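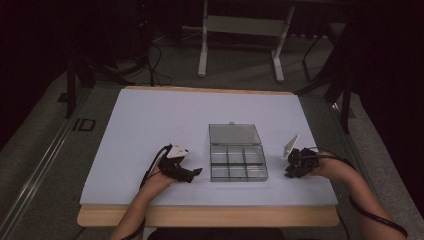 What's the best way to start a seed collection if you only have a balcony?

Start with whatever you already grew this year. One tomato, one bean pod, one marigold head gone brown. You'll have more seed than you can plant, and you'll know exactly how the parent did in your light and your wind.

I've been doing this on a third-floor balcony for three summers now and I still get a little giddy every September when the pods start rattling!

Beans first, if you're new. Leave a few pods on the plant until they're papery and tan, then crack them open over a bowl. My climbing bean is one I call Gonari, after the street I got it on, and this year I ended up with 203 seeds off a single pot. From a pot! On a balcony!

Tomatoes are messier but so satisfying. Squeeze the seeds and goo into a jar, add a splash of water, leave it a few days until it smells awful, then rinse in a sieve and spread on a plate. Skip the paper towel — they glue themselves down and you'll be picking fuzz off them until spring.

Lettuce is the one I put off for ages. You have to let it bolt, and it gets tall and scraggly and the neighbors ask if you've given up. Then it makes these tiny dandelion puffs and you just shake them into a paper bag. I got 782 seeds out of one plant. (Yes, I counted. It was raining and I had a podcast.)

Zinhle Nkosi asked about peppers. Let them go fully red and a bit wrinkly before you cut them, and wear gloves if they're hot ones. I didn't, the first year, and then I rubbed my eye. Zinhle, your little yellow ones should be fine as long as nothing else was flowering next to them. If you had two kinds side by side you may get a surprise, which I kind of love.

Squash I'd leave alone unless you grew only one kind and nobody close by is growing any. The bees do not care about your plans.

Drying matters more than anything else I do. I give mine two full weeks on plates on top of the bookcase before they get packed away. A bean is ready when you bite it and your tooth doesn't leave a dent.

Label the second you pack! Name, month, which pot. I have one batch marked only "good one???" and I've been trying to work out what it is since last year.

The Plandel library branch has a seed swap shelf by the front desk now, and I came home with okra, a purple basil and something called Mokoena melon that I have absolutely no room for. I'm growing it anyway. If anyone's had a melon climb a railing, please tell me what you tied it up with.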